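4. Abfallbehälter am Arbeitstisch einrichten

Dieser Abschnitt gilt für den Arbeitstisch Corness 90. Legen Sie zuerst die Unterlage auf den Tisch und prüfen Sie, dass sie keine Wellen hat.

1. Nehmen Sie einen schwarzen Müllbeutel und ziehen Sie ihn in den Behälter.
2. Legen Sie den Rand vom Beutel nach außen um. Falten sind erlaubt.
3. Stellen Sie je einen Behälter links und rechts auf die Unterlage – die Mitte bleibt für den Teller frei.
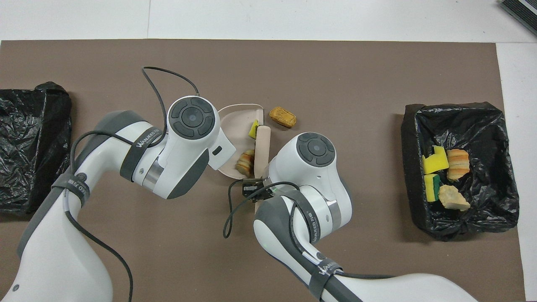 Seite zuletzt geändert: Dezember, Redaktion Gisler

Hinweis: Essensreste und gebrauchte Schwämme dürfen in den gleichen Beutel. Glas und Batterien gehören nicht hinein.

4.1 Krümel entfernen

1. Kehren Sie die Krümel zur Mitte der Unterlage und nehmen Sie sie mit der Schaufel auf.
2. Halten Sie die Schaufel über den Behälter und neigen Sie sie steil, mit der Kante nach unten.
3. Klopfen Sie die Schaufel nicht am Behälter aus. 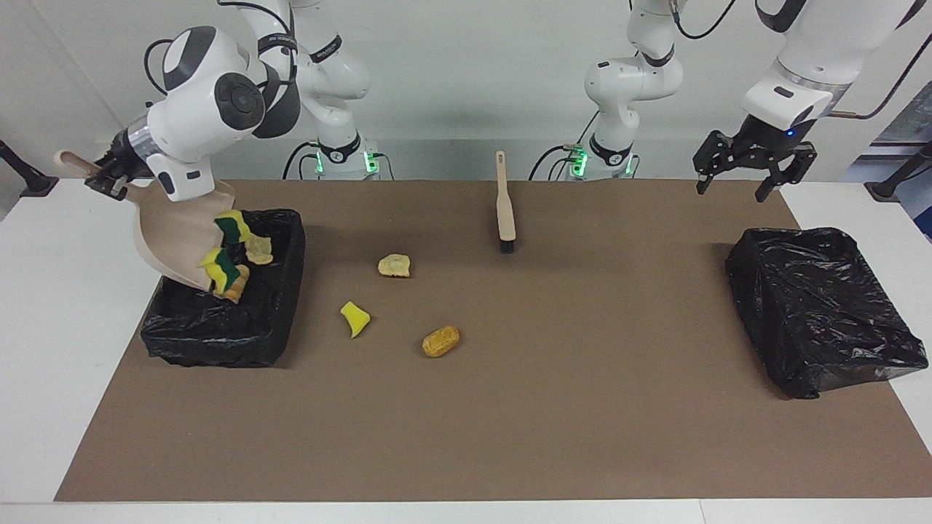
Abb. 4-2: Kehrschaufel über dem Abfallbehälter

Vorsicht: Einen Beutel, der bis zum Rand gefüllt ist, nicht mit der Hand zusammendrücken. Verletzungsgefahr!

Ersatzbeutel bestellen Sie bei Finari unter der Nummer 516 – eine Packung reicht für beide Behälter.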